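The Plus Sign

Edeltraud Kaufmann had taught people to sew for most of her life, first curtains, then christening gowns, and then, after a conversation at her grandson's wedding that she never quite got to the bottom of, skin. It wasn't real skin, of course. It was the pale, rubbery sort that came in flat boxes from Prumau, and she had been told to treat it exactly as she would treat a person, which in her case meant talking to it.

"There we are, my dear," she would say to a fresh pad, settling into the chair behind whoever was at the console that evening. "This won't take long."

It always took long. The course ran at the Dogbe Building on the hill, in room 33, which had a radiator that knocked and a kettle that everyone was forbidden to use and everyone used. Adom Sowah had signed up in September, along with his friend Obed Kwofie, and while Obed had taken to it the way some people take to swimming, Adom had spent his first weeks tying knots that came undone the moment he was proud of them. He had good hands. His mother had said so, his piano teacher had said so, and the letter that let him into the course had said so too, and he was beginning to wonder if they had all been speaking to each other.

"You're holding your breath again," said Edeltraud.

"I'm concentrating."

"You can do both. I raised four children doing both."

He breathed out, and looked at what he had done so far.

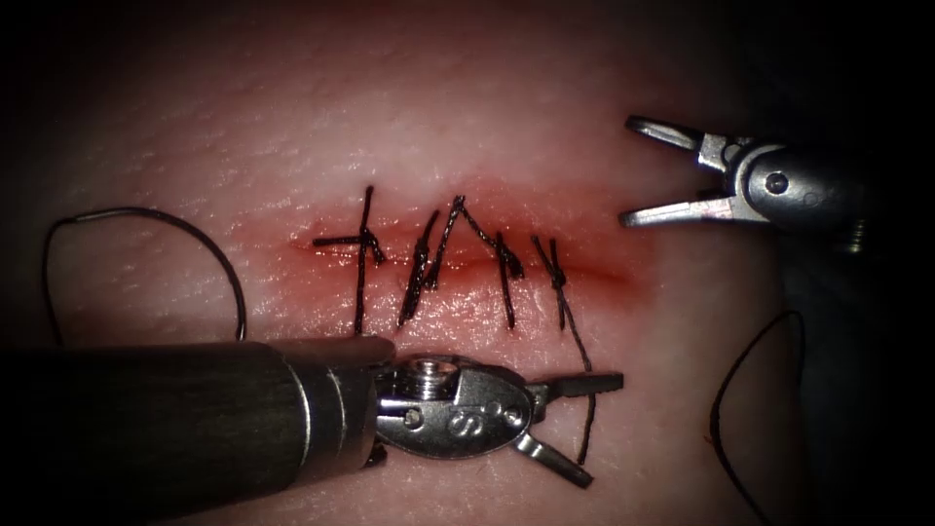 "No two alike," he said miserably. "Look at them. That one on the left is a plus sign."

"So it is." She leaned in until her glasses nearly touched the screen. She was a person who gave a stitch her full attention, whether it was good or bad, and it made you feel that yours had been worth making. "And this one is a little tent. I like the tent. I wouldn't want to wear it, but I like it."

"Seidu would tell me to cut them out."

"Seidu Odoi would tell the sunrise to start over," said Edeltraud, and then, because she was fair, she added, "and he might be right about the tent. But he isn't here, he's gone down to argue about the parking, so you and I will go on a bit and see what happens. My first buttonhole looked like a mouse had been at it. I still have it somewhere. It was on my father's best coat, and he wore that coat to church for eleven winters and never did up the button, and he never said why, and I never asked him."

Adom laughed, and something in his shoulders came down a notch, which was very likely what she had been after, although with Edeltraud you could never be certain she wasn't simply remembering the coat.

They went on. The radiator knocked. Across the room Kyriaki Economou was eating crackers out of her pocket and reading the Reltex handbook, all 323 pages of it, with the look of someone who has promised herself to reach the end of a chapter and has just turned ahead to see how far off that is. Obed had finished early and was pretending he hadn't, out of kindness, and kept picking up his coffee and putting it down again.

"Tell me about your mother's dress," said Edeltraud, when it had been quiet for a while.

"What dress?"

"There's always a dress."

So he told her. It was the green one, the one for his aunt's wedding in Prevberg, and the hem had come down in the car, forty minutes from anywhere, and his mother had made his father pull over by a field and had sewn the whole thing up again on the hood with the wind blowing and the trucks going past. She had used black thread on green cloth, as black was all there was in the glove compartment. You could see it in every photograph if you knew where to look. She had danced until two in the morning.

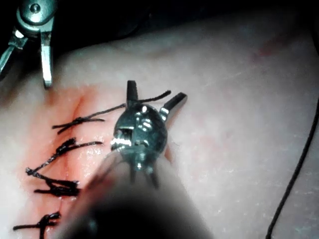
"And did it hold?" asked Edeltraud.

"It's still holding. She won't let anybody redo it."

"Well, then." She patted the back of his chair, twice, as if it were a horse. "Mind your tails. You leave them long because you're afraid of the knot, and there's no need to be. Pull it down snug, and then leave it alone."

He pulled it down snug. It took him two tries to leave it alone, and she saw the first one and let it go by.

Out in the hallway they could hear Seidu coming back up the stairs, still talking about the parking to someone who had plainly stopped answering on a lower floor. Kyriaki put away her crackers. Obed got up and, without asking anybody, filled the kettle.

"Is he going to make me start over?" Adom said.

"Oh, I should think so," said Edeltraud comfortably, and she reached for her bag and began to look through it for the good tea.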